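# About Pluvmont

Pluvmont makes beds, changes linen and folds laundry for guest houses, small hotels and supported housing. We have been doing it since 1999 under one name or another, and for the last few years part of the folding has been done by machine.

The firm was started by Hefin Powell, who had a van and contracts with four guest houses. He still runs the rounds. Njål Wikström joined later from a background in factory maintenance and looks after everything with a motor in it, first at our Vekden laundry and now at both sites.

## What the machines do

The Vekden site has one folding line for flat linen, which we call Solheim after the street it was first set up in. It takes sheets, pillowcases and towels. On a full day it handles 3000 pieces. Before it came, that work was done by hand at long tables, standing up, and the most common reason for people leaving us was their shoulders and wrists.

Clothes are harder. Jeans, shirts and quilts come in every size and no two are put down the same way, so they are still folded by people. Our second project, Pralel, is meant to help with that. Staff carry out ordinary folding and tidying tasks with hand-held grippers, and the recordings are used to teach a machine the same movements.
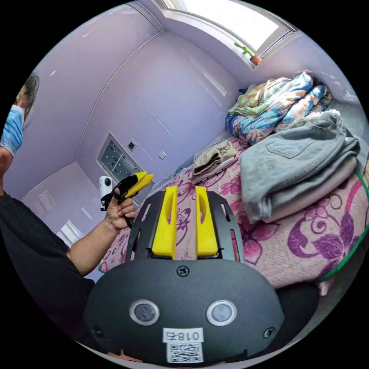
Folding for Pralel is paid work, done in working hours and at the normal rate or better. People go through a short induction with Njål before they start, and anyone can go back to the ordinary rounds by telling their supervisor. The grippers have two yellow fingers in place of a hand, which takes some getting used to, and a pair of jeans folded and stacked on a bed is a fair piece of work with them. A task can be as small as that. We prefer proper bedrooms with patterned sheets and daylight from a window to a bare test bench, as those are closer to the places our customers have.

## What it has changed

There are 99 of us now. When the Solheim line was installed, six people moved off the tables. Two trained to run and clean the line, three went out on rounds and one retired as planned. Shifts at Vekden start an hour later than they used to.

Not everything is better. The line is loud, and the people who feed it miss being able to talk - we have moved the breaks so that each crew stops together. Some of the older staff were slow to trust Pralel and said so at the January meeting. As a result, recordings are not used to judge anyone's speed, and that is written into the staff handbook.

## Working with us

We serve around 218 addresses, most of them with fewer than ten rooms. New customers get a visit from Hefin before any price is agreed. If you would like to join the rounds or the folding team, ask at the Vekden office - no experience with machines is needed.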